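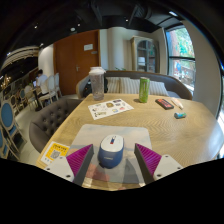

Hello all,

Sorry for the slow answer, I've been snowed under. Folke's message from the start of January has been sitting in my drafts with a reply half written, so I'll put the relevant bit back in for anyone who has deleted it:

> On the list, Folke Nordin wrote:
> I run a small café with 35 seats and every night it's the same hour of
> clearing and wiping. My nephew keeps sending me clips of robot arms
> folding towels and asks why I don't buy one. So, plain question to those
> of you who follow this stuff. Can any of them clear a table yet? I don't
> mean a tray of identical cups in a lab, I mean a table that somebody has
> been sitting at all afternoon, with their bits and bobs left all over it.
> And if the answer is no, which part is the hard part?
> Folke

Short answer, Folke: sort of, slowly, and I wouldn't cancel anybody's shifts.

Longer answer. I went to see the Olovo people in the autumn and they let me hang about for most of a day (very kind of them, I asked a lot of daft questions). They were doing tidying: mouse back on its mat, can in the bin, tube in the box, that sort of thing. I kept a tally on the back of my train ticket, because I'm like that. They ran 152 attempts at single objects and 35 of them needed a person to step in. I thought that was rather good! But then you have to remember that one of those "attempts" is you picking up a pen without noticing you've done it. A café table might have a dozen things on it, and if it needs rescuing two or three times per table you may as well have done the job yourself.

As for the hard part, it wasn't what I expected. I went in thinking it would be grip strength, crushing cans and so on. The Olovo lot hardly worried about that. Where theirs came unstuck was on flat things. Paper, cards, stickers, a leaflet lying flush on a tabletop. There's nothing to get hold of! You and I slide it to the edge with a fingertip and pinch it there, and getting a machine to do that little slide took them months.
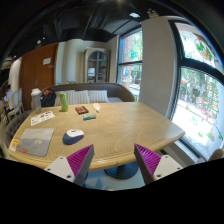
Clear plastic is the other bugbear. A see-through bottle with daylight behind it from a big window is miserable for the cameras, and cafés are all big windows. Shiny wood doesn't help either. Roald Myklebust told me off-list that the Hamance arm he tried had the same trouble and would close its fingers a good way short of the bottle, very confidently, on thin air.

Then there's the thing you hinted at, which is deciding what's what. Picking up a computer mouse is quite doable now, it's a nice lump with two sides. Knowing that the mouse belongs to a customer who has gone to the loo, and that the can next to it is empty, is another matter. I asked one of the engineers and she said they just tell it beforehand which things to leave alone. Fair enough in a demo, not much use to you at closing time.

Prices I can't help with. Zirholm quote per site and wouldn't give me so much as a ballpark. The Ndung'u hand looks lovely but it's only the hand, you'd still need an arm to stick it on and something with wheels underneath, and have you seen how close together chairs get in a café?

If you fancied spending money on something this year, I'd look at the dishwashing end. It's the same few shapes all day long and it all happens in one spot. My cousin's canteen has had a rack loader for 4 years and she swears by it, apart from teaspoons.

Roald, could you post what you told me about the wiping? I remember you saying it was better than the picking up, but only with the table already cleared, and I'd like to hear whether it went right to the edges.

Cheers all,
Maggie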